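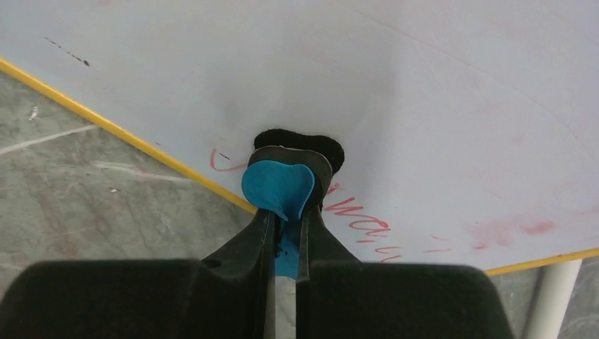
Stop Making Me Sign Up to Buy a Lamp

May 21, 2025

I wanted a lamp. One lamp, for the corner by the couch where I read. Found it in the Skernby shop online, nice shade, decent price, put it in the cart. Then the wall. Create an account to continue.

Why. I'm handing you money. In a store I put the thing on the counter, I pay, I leave. The cashier doesn't ask for my birthday. Doesn't ask me to invent a password with a capital letter and a symbol, then tell me the symbol I picked is the wrong kind of symbol.

I know the arguments. Accounts make returns easier. Accounts let you track the order. Fine, sometimes. But a order number and an email do the same job, and did it for years. Gandov still does it that way. I bought a set of shelves from them in November, typed in my address, paid, done. One of the brackets came bent. I wrote back with the order number and they sent another. No login anywhere in the whole business.

So it can be done. Shops just don't want to.

What they want is the list. A list of people who bought once and can be bothered forever. I looked in my mail before writing this, searched the word "unsubscribe," and got 2480 messages. I didn't read 2480 messages. I don't think I read 2. Most were from places where I bought a single thing, a phone case, a birthday present for a kid I see once a year, and where I apparently now belong to a club.

And the clubs! Points. Hakim, the coffee people, give you points. A free bag costs 2000 of them. I had 1000 after a good long while of drinking a lot of coffee, and then the points expired, which I learned from an email with a sad cartoon bean in it. I'd have taken fifty cents off the bag and no bean. Plenty of people would, I bet. Cheaper for them too, no app to build, no cartoonist.

People say just use a password manager. I do. It's full of junk. Shops that have closed, a ticket site for one concert, three different logins for the same pharmacy because they keep redoing the thing and making everbody start over. Every one of those is a place my home address sits around waiting for somebody careless. When the leak comes I get a letter telling me they take my privacy seriously. Then a year of free credit monitoring. Which needs an account.

My mother won't do it at all. She gets to the account page and closes the laptop and calls me, and I buy whatever it is, so now I'm a member of a yarn store. I don't knit.

Small shops, I have some sympathy. Many rent their checkout from a bigger company and take whatever settings come with it. But guest checkout is very often a setting! Somebody has to go in and turn it on. Go in and turn it on. And don't hide it under the big button in pale gray letters either, Stilness does that, I bought towels there twice before I noticed it.

If a law has to do it, then a law. Short one. If you can sell a thing to a person, you sell it to them without a membership. Keep what you need for the delivery and the taxes, drop the rest. Anyone who wants the points can ask for the points.

I didn't get the lamp, by the way. Left it in the cart. They had my email by then, from the first box on the form, so I've had four reminders about it.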